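Search this site
Type a word and press Enter

HOW TO CUT AND SEW A SIMPLE SALWAR WITH A BELT

by Razia Kiani

Many readers wrote to me that they can sew a kameez but they buy the salwar ready made, as it looks difficult with so many pleats. I learned to make it from my aunt in the Jadoon family house, and she used only a measuring tape, chalk and one old kameez for the slope of the seat. The method on this page is hers, with small changes for people who work at a normal table and not on the floor.

What you need

Cotton or a soft cotton blend, washed and ironed. For a woman of medium height I take two and a half meters of wide cloth. You also need matching thread, a drawstring (we call it nara or azarband), a strip of stiff lining for the cuffs, pins, chalk and a long ruler. I use Stalia thread, but any good polyester thread will do the work. Do not choose a slippery cloth for your first salwar.

Taking the measures

You need only the full length, from the waist to the ankle bone, and the widest part of the hips. My full length is 100 cm, so I will use this number below. Please change it for your own body.

The belt is the straight upper part which holds the drawstring. I make it 20 cm deep when finished. The legs are then 80 cm, and they hang from the belt in pleats.

Cutting the belt

Take the hip measure and add 15 cm for ease. Cut one long piece of this width. For the height, add 5 cm at the top for the drawstring channel and 2 cm at the bottom for the seam. Sew the short ends together, but leave the upper 5 cm open, so that the string can come out. Fold the raw edges of the opening back and stitch them flat.

I always draw the pieces on paper first and let my daughter check the numbers at home before I touch the cloth.

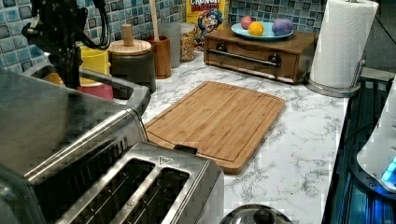 Bamboo board on the kitchen counter, beside the toaster.

Cutting the legs

Each leg has one straight panel in the middle and two side pieces, which we call kali. The panel is double the width of your cuff plus seams, and it goes from the belt to the ankle without any shaping. The side pieces are narrow at the bottom and wide at the top. Place them so the straight edge lies next to the panel and the slanted edge goes to the inside of the leg.

Cut the side pieces head to foot on the folded cloth, one up and one down. In this way you save much fabric. If your cloth has a print with a direction, for example the small trees in the Uva block prints, you cannot do this and you must buy half a meter more.

Sewing

1. Join the side pieces to each panel and press the seams open.
2. Put the stiff lining on the wrong side of each cuff. Fold up the hem and sew five parallel rows, one presser foot apart.
3. Close the inner leg seams, starting from the cuff.
4. Join the two legs at the seat. Sew this seam two times — it carries all the strain when you sit on the floor.
5. Mark the center front and center back of the belt and of the legs. Pin these points together.
6. Make the pleats. They should be deep in front and look toward the center. At the back I make them smaller.
7. Sew the legs to the belt, then fold down the channel and stitch it.

Pull the drawstring through with a safety pin and tie a knot in both ends.

If it does not sit well

When the salwar pulls at the knee, the side pieces were cut too narrow. When the seat hangs very low, shorten the belt at its lower seam and leave the legs as they are. For a Patiala style you need almost double the cloth, and I will write about it in August together with the Hindavov pattern sheet.

Filed under: Sewing at Home, Salwar Kameez, Patterns for Beginners

Contact | Copyright Razia Kiani | Back to top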